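3.2 What people keep on the windowsill

I went into the Sumham interviews expecting to hear about heating bills and parking, and I did hear plenty about both. But the thing our tenants kept circling back to was clutter — the small, silly stuff that sits on a ledge for years and never gets put away. We had 31 households in the sample, all of them in the Stikgate blocks, and I'd originally given this topic 3 minutes at the end of the interview guide. It ate up far more than that, and by June I'd moved it to the front.

What struck me (and I should say I'm a keeper of junk myself, so take this with some salt) is how rarely anyone could say why a thing had stayed. Souvenirs had stories. Gifts had stories. Cheap toys mostly didn't, and people still got prickly when I asked if they'd ever thrown one out! Figure 4 is a rendered view with the sort of small toy I mean, a green lizard among other little objects.
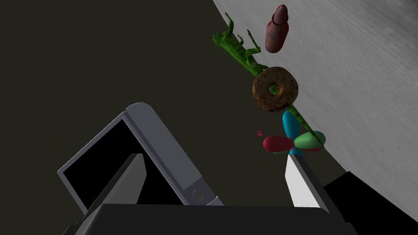

Figure 4. Small toy-like objects, including a green lizard (computer rendering).

You don't decide to keep it, you just keep not deciding, was how one tenant put it, and she added that moving out was the only time she had ever really looked at what she owned. I've gone back to that remark more than any other in the transcripts. It fits the moving-day accounts in Section 3.1 very well, and it fits badly with the survey form we borrowed from the Florerine study, where every object had to be scored for "importance" on a scale up to 100. Plenty of tenants left that column blank for toys, or wrote a score and crossed it out.

So I've dropped the scores from the analysis here and worked from the talk alone. The Mbeki coding scheme handled most of it, though I did have to add a category for things kept by default — more on that in Section 4.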